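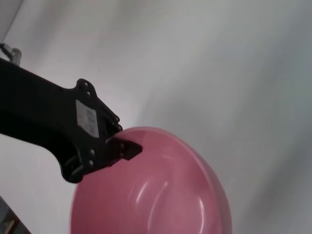 빌베리(Vilberg)의 공개 시연은 오후 2시에 시작됐다. 시연장은 공장 2층, 조립 라인 옆의 시험실이다. 8월 한낮이라 냉방기 소리가 컸고, 진행자는 마이크를 들고 말했다.

이날의 과제는 그릇 옮기기였다. 로봇 팔이 흰 작업대 위의 분홍색 그릇을 집어 옆자리로 옮긴다. 검은 손가락 끝을 그릇 테두리 안쪽에 걸치는 것이 첫 동작이다. 사람이라면 생각 없이 할 일이지만 둥글고 매끄러운 그릇은 잡는 각도가 조금만 틀어져도 돌아간다. 개발팀이 이 동작 하나에 들인 기간은 7개월이다.

프로젝트 이름은 '코카우(Kokau)'다. 급식 시설과 요양원 주방에서 식기를 정리하는 로봇을 목표로 한다. 손목에 작은 카메라를 달아 손가락과 그릇이 닿는 지점을 가까이에서 본다. 천장 카메라만 쓰던 초기 모델은 팔이 그릇을 가리는 순간 위치를 놓쳤다고 한다.

관람객은 46명이었다. 주방 설비 업체와 대학 연구실에서 온 사람이 많았고, 가족 단위 방문객도 있었다. 시연은 17회 반복됐다. 그중 두 번은 그릇이 미끄러져 작업대에 떨어졌다. 담당 엔지니어는 그릇을 제자리에 놓고 다시 시작 버튼을 눌렀다. 실패한 회차의 기록도 화면에 그대로 띄웠다.

질의응답에서는 속도를 묻는 사람이 가장 많았다. 현재 그릇 하나를 옮기는 데 41초가 걸린다. 주방에서 쓰기에는 느리다. 개발팀은 접근 동작에서 시간을 가장 많이 줄일 수 있다고 보고 있으며, 힘 조절은 당분간 손대지 않을 계획이다. 물기가 있는 그릇은 아직 시험 초기 단계여서 이날 시연에서 빠졌다.

가격에 대한 답은 없었다. 주방 가구를 만드는 울팀우드(Ultimwood)가 전용 작업대를 설계하고 있고, 시범 설치 장소를 정한 뒤에 공개한다는 설명이 전부였다.

시연이 끝난 뒤에는 관람객이 조작기를 잡아 볼 수 있었다. 기자도 줄을 섰다. 테두리를 찾는 데까지는 어렵지 않았으나 들어 올리는 순간 그릇이 기울었다. 다음 공개 시연은 가을에 같은 장소에서 열리며, 참가 신청은 빌베리 홈페이지에서 받는다.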